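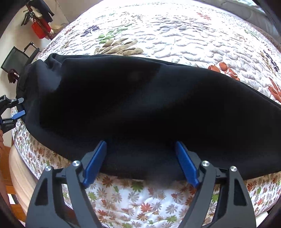

**Can I keep old newspapers about kings and elections in the loft?**

A loft is a poor place for them. It gets too hot in summer and too damp in winter, and newsprint suffers from both. Use the bottom of a wardrobe or a shelf in an inside room.

## Newspapers

Coronation and abdication issues were printed on the same cheap paper as everything else, so they go brown at the folds first. Open each one out once and fold it along the original centre line only. If the box is too short for that, get a longer box.

Put a sheet of acid-free tissue between issues. A pack of 200 sheets lasts years. Take out any paper clips before storing, and lift rusty staples with a blunt table knife, bending the legs straight from the back.

Don't laminate anything. Don't use sticky tape on tears either – it yellows and the glue comes through to the print. A torn front page is best left loose in a polyester sleeve.

## Election leaflets and posters

Leaflets can stand upright in a folder if it is full enough to stop them slumping. Glossy ones stick to each other when they get damp, so those need a sheet between them as well.

Posters that have been rolled for years should be left unrolled under clean white paper and a few heavy books for 2 weeks. Turn them over halfway. Don't iron them. Old screen-printed party posters in strong reds can mark whatever is next to them, and I keep mine apart from the rest.

Write on the back in soft pencil, near the edge: which election, which town, who gave it to you. Gisela Dreßler left me a folder of 28 campaign leaflets from Budodum with nothing written on any of them, and I have only managed to place half. Two mention the bridge toll, which helps a bit.

## Political biographies

Large biographies are heavy for their bindings. Stand them upright between books of the same height, or lay the really thick ones flat. Pull a book out by the middle of the spine, pushing its neighbours back slightly first.

Keep the dust jacket, even a tatty one. The blurb often says things about a ruler that the publisher dropped from later printings, and that can be as interesting as the book. Clippings tucked inside will stain the pages, so move them to an envelope and note the title and page number on it.

For a musty book, stand it open in a dry room for a day, then put it in a lidded tub with an open dish of bicarbonate of soda. Keep the powder off the pages. Check after a week.

## Badges and medals

Enamel party badges only need a soft dry cloth. Metal polish gets under the enamel edge and dries white. Keep them out of PVC wallets, which go sticky.

## Boxes

I use the flat Tiedemann boxes with metal corners. Shoe boxes will do for a while if lined with tissue. Whatever you use, label the short end and don't stack more than three high.

Silverfish are the usual pest. Look in the corners every May, and again when the heating goes on.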